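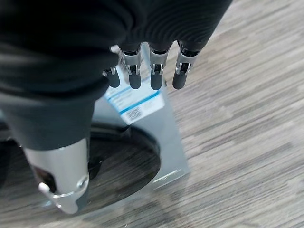
by Eoin Mac Giolla

The hand got its name before it got its thumb. My sister called it Rafferty, after a dog we had growing up who would take a sandwich out of your fingers so gently you didn't notice until you bit down on nothing. I told her that was optimistic. At that point the hand couldn't hold a sponge.

We were building it in my spare room, the one with the gray floor I put down myself (crooked, if you know where to look, and my sister always knew where to look). I had a perfectly good bench in there. The bench was covered in the bits of Rafferty that had been retired, so we worked on the floor like kids with a train set, and by September my knees sounded like somebody walking on cereal.

"Run it again," Nuala said.

"It's two in the morning."

"So nobody's going to call. Run it again!"

The thing we wanted it to pick up was the silver piece, the one with the label and the blue stripe, standing on its round black base. It came out of a box from Brollell, which was the shop on Windthorpe Road where Dad worked until his hands quit on him. They'd cleared out the back room and somebody kindly set aside the things with his handwriting on the carton. I don't know what the piece was for. Nuala had a theory about it that changed every week. What mattered was that it was smooth and slippery and the wrong width for everything, and Dad had kept it on the windowsill for years, and when he could no longer lift it he stopped looking at that window.

So that was the test. I never said so out loud and neither did she.

I had a notebook going. Attempt 34 had a star next to it, since that was the night all four fingers closed at the same time, on air, but still. Attempt 99 had a coffee ring and the word NO. In between there was a long stretch where I'd only written the time and what broke, and then a page where Nuala had drawn the thumb wearing a hat.

The thumb was the trouble. The fingers were lovely, I'd have shown those fingers to anybody, they came down in a row as neat as you like with their dark rounded tips. The thumb came from a different set of plans altogether, a Trinelby design off an old forum, and it had opinions. It would swing in early and give the piece a shove, and over it would go, bonk, on my crooked floor, and the man downstairs would turn his radio up.

"You've got it coming in like a door," Nuala said. She was lying flat on her stomach with her chin on her fist. "Dad never grabbed things like that. He sort of put his thumb there first and let the rest catch up."

"How do you remember that?"

"I held the flashlight for him for ten years. I was looking at his hands the whole time, what else was there to look at?"

I had held the flashlight too, as it happens, and mostly I'd been looking out at the street and wishing I was in it. I didn't tell her that. I changed the order in the code, thumb first, then a little wait, then the fingers, and it took me three goes because I kept putting the wait in the wrong place. She ate crackers and didn't say a word, and for Nuala that's practically a religious observance.

I lined the hand up again. I pulled the black sleeve straight where it had bunched, and it bunched right back. The last finger was hanging out past the edge of the piece, over bare floor, and I reached in to nudge things over.

"Leave it," she said.

"It's off to one side."

"His was always off to one side. He broke that finger, remember? On the boat. It never did its share."

I took my hand back. I wrote 102 in the notebook and didn't write anything after it. Downstairs the radio was playing something with a lot of accordion in it.

"Do you want to do it or will I?" I said.

She wiped the crumbs off on her sweater and shuffled up next to me until our elbows knocked, the way we used to sit under the kitchen table, and she put one finger on the space bar.

"Talk to him," she said.

"To Rafferty?"

"To whoever."

I said, easy now, easy, the way you would to a dog with your lunch in its sights, and she pressed the key.

12 comments | Share this story

We use cookies to remember your reading preferences. Accept | Manage settings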